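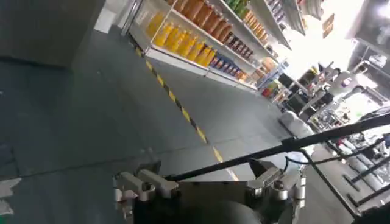
So I finally sent money to my cousin Wilfredo without going through the shop on the corner, and I have Thoughts.

For years I'd queue at the counter, hand over my cash and get a slip of paper with a code on it. It cost me a fortune! Last August I sat down one evening with a cup of tea and added up the fees from all my old slips (yes, I keep them, don't start) and it came to £156. That's a plane ticket to somewhere, or a good chunk of his daughter's school books.

Helmi at work had been going on at me to try Starnura, which is one of those apps, and I kept putting it off because they want a photo of your passport and I look like a criminal in mine.
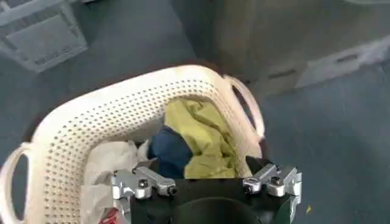
Anyway, I signed up, and it took me four goes to get the passport bit to work. Then I sent a small amount first, just to be safe, and Wilfredo messaged before I'd even washed up my mug to say it had landed. I did the rest the next morning.

The fee was tiny, but do check the exchange rate as well, that's where they get you. Mawuli sends to his mum in Ghana and says he compares three of them every single time, with a spreadsheet. I'm not doing a spreadsheet.

I do miss the chat at the counter a bit. Might still pop in for phone credit.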